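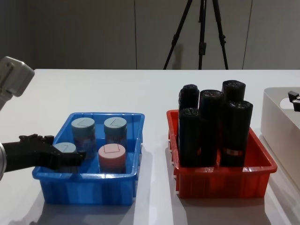 Pince gauche au-dessus du bac bleu, rouleaux noirs dans le bac rouge.

Avril, atelier Gristport, établi du fond. Entrée commencée à 17 h, finie bien plus tard.

Les deux bras tournent enfin sur la même horloge !! J'avais presque fini par croire qu'on garderait ce décalage jusqu'à l'été. Naledi a repris le planificateur (branche Malach) et a trouvé le coupable : le bras gauche recevait ses consignes par l'ancien relais, avec un tampon de 200 ms que j'avais mis moi-même en février pour un tout autre essai et que j'avais complètement oublié. Tampon supprimé, redémarrage, et les deux poignets partent ensemble. C'est beau à voir, j'ai relancé le mouvement à vide plusieurs fois juste pour le plaisir.

Montage du jour : bac bleu à gauche avec les boîtes cylindriques, bac rouge à droite avec les rouleaux noirs. Les rouleaux dépassent nettement du bac, donc hauteur d'approche relevée de 42 mm côté droit. Bongani voulait les coucher. Je préfère debout, on garde une prise par le haut et la pince n'a pas à descendre entre deux rouleaux. À rediscuter quand on attaquera vraiment le bac rouge, pour l'instant il sert surtout d'obstacle.

Réglages pinces :
- vitesse de fermeture ramenée à 2 sur l'échelle de Naledi (on était à 5, beaucoup trop sec)
- seuil de contact identique à gauche et à droite, enfin
- ouverture max inchangée
- zéro refait des deux côtés après le redémarrage, NE PAS sauter cette étape, le zéro gauche bouge à chaque coupure

Repères sur les couvercles : un tracé en triangle ou en carré, vu de dessus. La détection Saragih les distingue bien quand le couvercle est à plat. Sur les teintes claires c'est plus juste, le trait fin se perd dans les reflets. Essayer un trait plus épais avant de toucher à l'éclairage, j'aimerais ne pas refaire toute la calibration pour ça.

Ensuite le gros morceau, le passage d'un bras à l'autre. L'idée : amener le cylindre au milieu de la table, faire venir les doigts d'en face, fermer, attendre la confirmation d'effort, et seulement là ouvrir l'autre pince. Sur le papier ça tient en quatre lignes. En vrai il faut que les deux repères de base soient d'accord au millimètre, et les nôtres ne l'étaient pas du tout la semaine dernière.
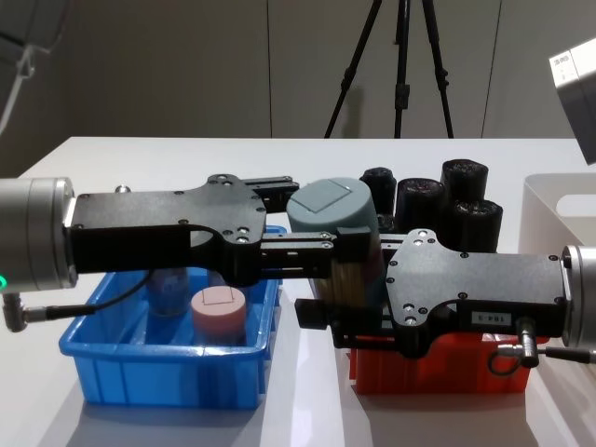

Essai de passage, cylindre gris-bleu entre les deux pinces.

J'adore cette position. Les corps de pince sont larges et je craignais qu'ils se touchent avant les doigts, mais en miroir ça passe, à condition de garder les poignets bien à l'horizontale. Dès qu'on incline un peu, la marge fond très vite. J'ai mis une limite logicielle sur l'inclinaison, valeur dans le fichier partagé.

Journal : l'essai 105 est le premier où le transfert va au bout sans que je touche au bouton d'arrêt. Le suivant a échoué (détection d'effort trop tardive), celui d'après a marché. Donc rien de fiable encore, mais on sait que la séquence est bonne, et il y a une heure je n'en étais pas sûr du tout.

Câbles : celui de la pince gauche descend en boucle et passe sur le bord du bac bleu. À surveiller, un mouvement ample vers le fond pourrait tirer le bac. Bongani propose des colliers le long de l'avant-bras, j'ai dit oui tout de suite, il en a un sachet à Nerkcombe. Vérifier quand même que la rotation complète du poignet reste possible une fois le câble attaché. Même chose à droite pour la symétrie.

Idée de Naledi, notée avant que ça s'envole : faire le transfert légèrement plus haut, pour que les doigts qui reçoivent prennent la partie basse du cylindre et laissent le dessus dégagé. On pourrait alors relire le repère pendant l'échange et vérifier qu'on tient la bonne pièce !! Ça nous épargnerait une lecture au moment de la dépose.

À faire :
- colliers de câble, gauche puis droite
- trait plus épais sur un couvercle clair, comparer
- abaisser le délai de détection d'effort, par petits pas
- sauvegarder la config actuelle AVANT tout ça (Bongani, je compte sur toi, j'oublie toujours)
- série de transferts avec un seul cylindre, puis on change de couleur

Config laissée telle quelle sur la machine de l'établi, branche Malach, dernier commit de Naledi.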